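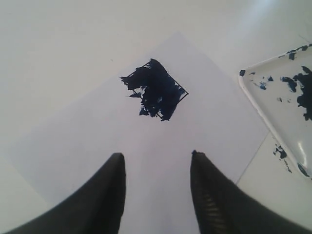 Dec 27, 2022

Drawdown tests, navy acrylic, Hirkent base. Batch 248 thickened again overnight in the jar. Viscosity at start of day 1137 cP, after two minutes of slow stirring 761 cP. Recovery took under an hour. Same thickener as the Furedance lot, lower dose.

Added water at 4 percent by weight. Brushes out fine but the edge goes streaky on uncoated stock. Did not try the Rahman dispersant, bottle is past its date. Reorder.
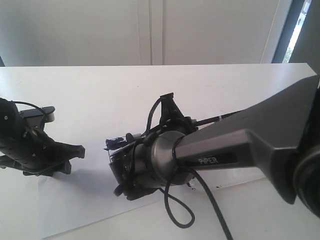
Second half of the batch went into the Grorkel jars, lids taped. Leave at room temperature and do not stir before reading. Next check in February, same spindle, same speed. If it gels again, drop the thickener by a third and redo the pH first. The meter needs new buffer.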